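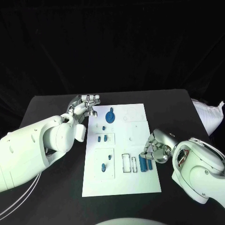 I bought the Tekico peg kit in September for the two-arm build I have going at the Dalen workshop. By then the arms moved and the hands opened and closed, and I needed something for them to practice on. Before this I was using bottle caps and a cut-up shoebox, and every session started with a different layout. It was hard to tell if a change in the code had helped.

The kit is a flat white board with outlines printed on it, plus a bag of blue pegs, cylinders and a round disc. You get 300 grit paper for cleaning up the parts, which I used on the disc and nothing else. A Voscombe set with a similar board costs 50 dollars more and comes in a nicer box.

What I like most is that the board stays flat. Mine has been on the bench for weeks and the corners have not lifted. The white surface also gives good contrast with the blue parts, so my detection script found them on the first evening with the default thresholds. With the bottle caps I spent a whole weekend on that.

The fat cylinder is the easy one. My right hand can push it over to an outline and get it close enough most of the time. The thin one is another matter. If it stands next to the fat one, the fingers tend to knock it down before they get a grip. Part of that is my finger calibration, but the part is also very light. I drilled mine out from the bottom and glued in a steel slug, and it falls over less now.

The printed outlines are thin. That is fine for a person, but my software loses the faint gray circles under the shop lights after dark. I went over two of them with a paint marker. A darker print would fix this and I don't see why Tekico saved the ink.

The manual is 5 pages and mostly pictures. There is a parts list, a drawing of the finished layout and a link to a model file. The file opened without trouble, but the plate heights in it were off by a millimeter from my board. Measure before you trust it.

So far I have logged 2,153 attempts and no part has chipped. I would buy it again – mainly for the board. If you only need pegs, print your own.

Comments

Gulta: Did you try double-sided tape under the board? Mine slid every time an arm leaned on it.

Arvid Grønli: Same problem here with the thin cylinder. I put a strip of rubber on the fingertips instead of adding weight. Works okay – wears off fast though.

benchrat: Is the disc a standard tooth size? Would like to mesh it with something.

Contact | Copyright, all rights reserved | Back to top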